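The Clorton Count

The order came down at six in the morning, and by seven the road out of Clorton was closed at both ends. A notice went up on the door of the feed store. It said the closing would last five days, and someone had crossed out the five and written ten.

I worked at the town hall then, on the desk where people came to pay their water bills. On the second day a man from the regional office in Asbridge gave me a box of blank permits and a rubber stamp. He said each household could have one permit. I asked how many were in the box and he said 1,000. I told him we had more households than that. He said more would be sent.

The fever had started in the packing plant at Bekutier, down the river. The plant's owners said in the first week that no worker was ill. In the second week they said the sick ones had caught it at home. The government in the capital repeated both statements, and when the papers asked which was true, a spokesman said the matter was under review. 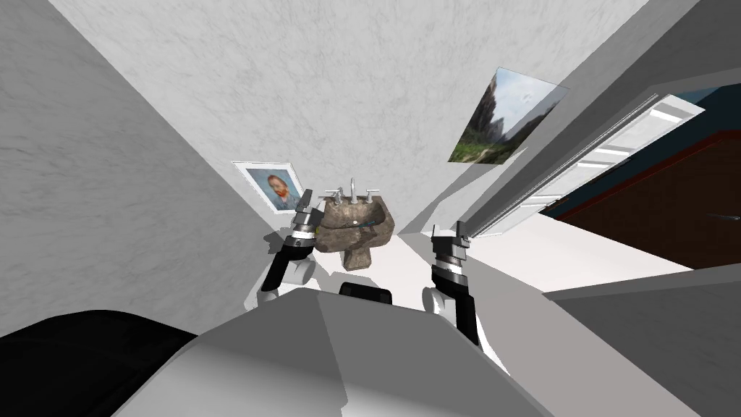 By the fourth day the line at my desk went down the steps and past the bank. People wanted permits to see their mothers, to feed cattle, to get to the pharmacy. I had a sheet that told me which reasons were good. Cattle were good. Mothers were not on the sheet. I called Asbridge and was told to use the sheet. I called again after lunch and a different person told me there was no sheet.

After that I stamped everything.

The permits ran out on the sixth day. I cut up the backs of old tax forms and stamped those. The soldiers at the Figueroa bridge took them without a word. One told my sister he couldn't read the real ones either, the printing was so faint.

The minister came on television every night at eight. He stood in front of a map. The first night he said there were 48 cases in the whole region. We already had more than that in the school gym, lying on mats from the wrestling team. My sister was a nurse there and she came home to sleep in the garage so she wouldn't bring it into the house. I left her supper on the hood of the car.
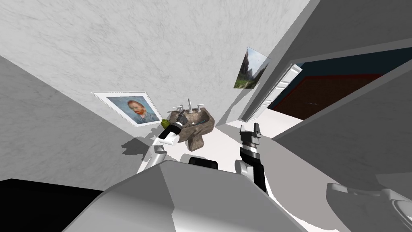

A portrait of a red-bearded man hangs on the bathroom wall.

The road opened again in July. The minister said it had been a difficult time and the country had met it well. There was to be an inquiry, and a woman came from the capital to take statements. She set up in my old office because it had a fan.

She asked how many permits I had issued. I said 3,018. She looked through her folder and said the record showed 1,000, the same number that had been delivered. I told her about the tax forms. I had kept the stubs in a coffee can, and I went home and got it and put it in front of her.

She counted out a few, then put the lid back on.

"These aren't permits," she said.

I said the soldiers had thought so.

She wrote for a while. Then she asked if I had been authorized to issue them, and I said no, and she asked who had told me to do it, and I said I had been told to wait. She wrote that down too. At the end she turned the page around for me to sign. It said that one clerk in Clorton had departed from procedure.

I asked whether the sick in the gym would be in the report. She said health was a separate volume.

I signed it. She gave me a copy, and I carried the can back out to the car.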